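Tips from the Bench: Trying Out Hands and Grippers at the Kitchen Sink

Posted Jul 1, 2026

Every time I write about robot arms I get the same email, which goes more or less "okay, but which hand should I put on it?" So this is my attempt at a proper answer, or at least a pile of tips from somebody who has spent far too many afternoons standing next to a sink with a screwdriver in her teeth. (Don't do that, by the way. I chipped one in December.)

I'm going to stick to kitchen jobs. Cups, mostly. If you want to know how a gripper does with bolts or lumber, Bhupendra Kushwaha has the garage side of this site covered and he has a lot more patience for it than I do.

Start with one object and stay with it

The big temptation when a new hand comes out of the box is to try it on everything in the house. Mug! Banana! Car keys! It's great fun and you'll learn next to nothing. Pick one thing you handle every day and give every hand the same thing, in the same spot, with the same arm behind it.

Mine is a plain white cup shape, tall, no handle. No handle matters more than you'd think. A handle gives a clumsy gripper something to hook, and then you go around telling people it grips well.

Keep a few spares of whatever you choose. I bought a sleeve of 10 last time and I'm down to 3, and the missing ones did not die of old age.

Use a real sink if you can get one

A tabletop is too kind. Everything is at one height and there's nothing to bump into. A sink has a rim, a divider, a faucet right where your elbow wants to go, and shiny walls that throw light back at the camera. If the arm can put a cup down on a rack inside a basin, it can very likely put one down on a table. The reverse hasn't been true for me even once.

A rack that sits across one basin is the best cheap thing you can add. It gives you a target you can see through, and the rods make you care about the angle you come in at, because a cup set down on its side along the gap behaves differently from one set down across it. Try both and write down which way you did it! I have a whole page of notes from last winter that just says "rack, good," and I would love to know what I meant.

Multi-fingered hands: let them wrap

If you've only used two-finger grippers, the first afternoon with a jointed hand is going to be a bit of a letdown. You'll try to pinch, because that's what you know, and it'll pinch badly. Come in from the side and low, get the palm close to the object, and only then close. The fingers should end up curled over the surface with the palm doing a share of the work.

The spare finger is worth a thought as well. On a tall object I like one finger running up the side instead of curling with the rest. It seems to steady the thing against tipping, though Ailbhe Horgan thinks I'm imagining this and would rather have every finger wrapped. We've been going back and forth on it since spring.

Do check your bracket. Anything with tabs sticking out around the wrist will find the edge of the counter sooner or later, so drive the arm slowly through the lowest pose you plan to use before you put anything in the hand.
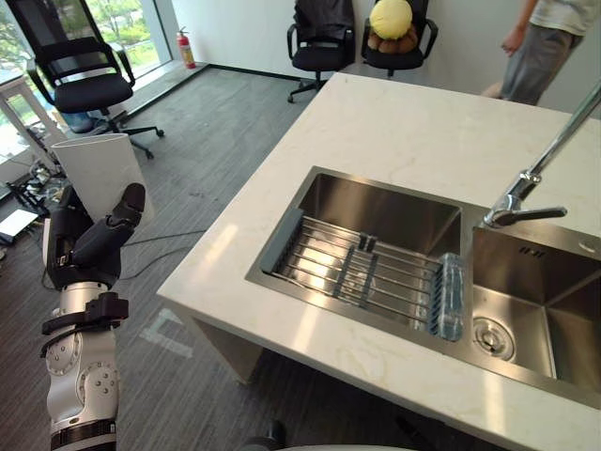 Two fingers: slower to impress, easier to live with

I came to two-finger grippers second, which is backwards from most people, and I've ended up fonder of them than I expected. You have one number to set, more or less (how far closed), and when a grasp goes wrong you can usually tell why by looking at it.

Tips for cups in particular:

Close to just past contact and stop. A thin-walled cup goes oval very fast, and once it has a crease in it, it's no good for comparing anything.

Grip nearer the base than the rim. The base holds its shape. The rim doesn't, unless your cup is ceramic, and please don't start with ceramic.

If you want the cup on its side, do the turn up high, in open space, and then come down. Turning it inside the basin is how you meet the divider.

Put something soft at the ends of the rack if your cups like to roll. A sponge at each end is plenty.

Watch where the open end is pointing before you lower. It sounds fussy, but a cup with its mouth toward the divider and a cup with its mouth toward you are two different jobs if a person has to pick it up afterward.

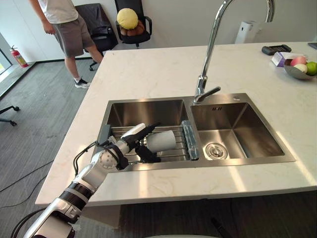

Two-finger gripper with the cup on its side over the rack.

Cables, cables, cables

I could do a whole page on this and one day I might. The short version is that your cable has to be long enough for the worst pose, and the worst pose is never the one you tested. Before a session I put the arm in its farthest reach, then its lowest, then its most folded, and look at the slack each time. Wherever it looks tight, that's where I add a loop.

On the floor, run them where no one walks. If you can't, tape them down, and use a tape that comes off carpet without taking the carpet with it. Shiela Pascual swears by the cloth kind. I use whatever is in the drawer and regret it.

A strip of tape on the floor for the base is a good idea too. Carpet hides a surprising amount of drift. You bump the base with a hip, it moves a finger's width, and suddenly the hand that was winning all morning is missing the rack, and you blame the hand.

Cameras and that awful shine

Stainless steel is rough on cameras. On a bright afternoon the inside of a basin can look like a white blob with a drain in it. A few things that have helped me:

Do your comparisons at the same time of day. I know, I know. But if hand A got the morning and hand B got full sun across the counter, you've compared the sun.

Lock the exposure if your camera lets you. Auto exposure will chase every glint, and the picture pumps up and down as the arm moves.

Get the camera up high looking down at the work, then add a wrist camera later if you miss it. I started with wrist only and spent a week looking at extreme close-ups of nothing.

White cup, white counter: think about it. My cup is white and so is a lot of what's behind it, and I've left it that way on purpose as a hard case, but if you're just getting going, buy a blue one and be happy.

Controllers, since people ask

I've used two in any serious way. The Vumero box is the one I'd hand to a friend. It's slow to start up and the menus are a mess, but it remembers its settings, and the stop button is big and where you want it. The Dinel is quicker and I like the feel of it better, but it forgot my grip limits twice in one week and I lost a cup each time. Maybe mine is a dud. Dilruba Amarasinghe has had hers a year without a hiccup and gives me a look whenever I complain.

Whichever you get, set the speed to something embarrassing for the first session. You can always turn it up after lunch.

Keep score the boring way

One line per try. Date, hand, where the cup started, where it ended up, and a word if something odd happened. I did 34 tries per hand on my last round, purely because that's how many lines fit on my pad, and it was enough to change my mind about one of them. Shalini Rawat, who is a far more serious person, won't discuss a gripper until she's got 1,000 tries logged. I admire this greatly and will not be doing it.

What counts as a miss? Decide before you start! For me, if the cup ends up on the rack and still cup-shaped, it's good. If it's on the rack but pointing the wrong way, I give it a half. You may be stricter. Just don't change the rule midway because you've gotten attached to one of the hands (guilty).

Have a person standing by

Someone else in the room, out of reach of the arm, near the stop. They'll also notice things you don't, as your eyes will be glued to the fingers. Agree on a word before you start. Ours is "whoa," which works fine until somebody says it about something else.

So which one?

For cups and a rack, starting from scratch, I'd get the two-finger gripper and spend what's left on a decent camera mount. For odd shapes, squashy things, bottles lying about at silly angles, I'd put up with the learning curve and go with the fingers. If you can borrow one before buying, do. The tool library in Ellville was talking about adding a gripper or two to its shelves, and the Escobedo catalog takes returns as long as you haven't drilled anything.

Next time: sponges, and why I can't get any hand I own to wring one out.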